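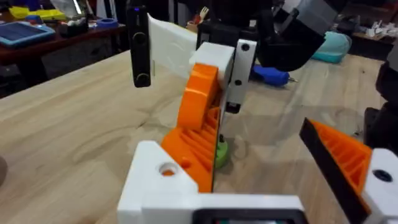
Orange fingers, left tip against the small white block.

October, bench notebook, G. Boychuk

Spent most of the afternoon on the mileage and expense side of the Sindora demo kits. Writing it down while I still remember what I decided.

Where things stood this morning: receipts in one envelope, mileage in the van book, and the home office numbers only in my head. The accountant at Clalico wants all of it in one sheet before the quarterly estimate goes in. Last year I guessed at the estimate, guessed low, and owed a little over 2000 at filing. Not doing that again.

Mileage. Went through the van book page by page. 29 trips so far with a clear business purpose written next to them. Two more have only a number and no place. I think both were Gastard, for the party orders, but I can't match them to an invoice, so they stay out until I find something. Odometer reading for January is there. Put a pencil in the van with a string on it.

Rule for everyone using the van from now on: date, start, end, where, who you saw. Five things, same line. "Errands" is not a purpose.

Samples and demo stock. This took the longest. Dauda bills the starter kits and the resale stock on the same invoice and I had been putting the whole lot under supplies. Resale stock is inventory, so it has to come out of there. Split the invoices by hand. Kits we open and use for showing go in one column, anything sealed and meant for a customer goes in the other. Kits I gave away as hostess gifts are in a third column marked "ask", as I don't know if the limit on gifts applies when it goes to the host and not the buyer. Emailed Clalico.

Phone. Still on one number for work and home. Used last month's bill as a test and marked the work calls in yellow. Slow job. A second line would cost less than the time I put into it. Look at prices.

Shelf space. Measured the storage corner again and got 104 square feet, same as the drawing. The old sheet had a bigger number because it included the hallway. Corrected it and initialed the change.

Postage: found the missing book of receipts under the label printer. Entered. A few have faded almost to nothing, so I copied the amounts in ink on the back and scanned the lot.

Left to do:
- bank fees, not started
- card reader charges, need the login from the old laptop
- move money to the tax account when an order pays, not at the end of the month
- reply from Clalico about the gifts

Sheet is saved in the shared folder as the October version. Please don't sort the columns, the totals at the bottom are still typed in by hand.

Stopped at 5:40.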